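Workbench

A workbench is a sturdy table at which manual work is done. It differs from an ordinary table mainly in its weight, its working height and the means it offers for holding a workpiece still. Benches are used in joinery, metalwork, electronics, jewellery making, teaching and the home.

Construction

A bench consists of a top, a supporting frame and, in most cases, one or more holding devices. The top carries the load and takes the wear. In woodworking benches it is traditionally made of a dense hardwood such as beech or maple, laid up in strips and glued edge to edge. Metalworking benches use steel plate, or timber covered with sheet steel. Tops for electronic assembly are commonly faced with a material that carries static charge to earth.

The frame resists two kinds of force: the downward load of the work and the sideways push of planing, sawing or filing. Sideways movement, known as racking, is reduced by wide rails, diagonal braces or a fixed back panel. Legs may be splayed, although this takes up floor space.

Height

Suitable height depends on the task. Hand planing is done on a low bench, so that body weight can be brought over the tool. Fine work such as carving or soldering calls for a higher surface. Adjustable frames use screws, pins or electric lifting columns. The Letent pattern, a pinned frame found in school workshops, adjusts in steps of 40 mm over a total range of 400 mm.

Perforated tops

A perforated top has a regular grid of holes into which pegs, stops, bolts or clamps can be fitted. The holes may be plain or threaded. Plain holes, often called dog holes when they are large and used in woodworking, accept round pegs that work against a vice or wedge. Threaded holes allow a fixture to be bolted down and later returned to the same position.

The Simer table, an early welded type, was 1,000 mm wide and was drilled only along its two long edges. Later makers, among them Staleck, extended the grid across the whole surface. Perforation lowers the stiffness of a top, and heavier plate or ribs beneath are used to make up for this. Small parts and swarf can fall through open holes, so a tray is sometimes hung below.

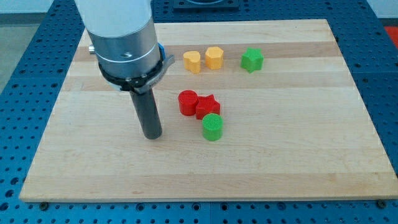 Wooden board on a blue perforated workbench.

Loose boards are frequently laid over a perforated top to give a flat, replaceable surface.

Care

Wooden tops are flattened by planing or sanding and finished with oil or wax. Steel tops are wiped with light oil to prevent rust. Threaded holes are cleared with a brush or tap, and unused ones may be closed with plugs.

See also

Bench dog
Sawhorse
Surface plate
Vice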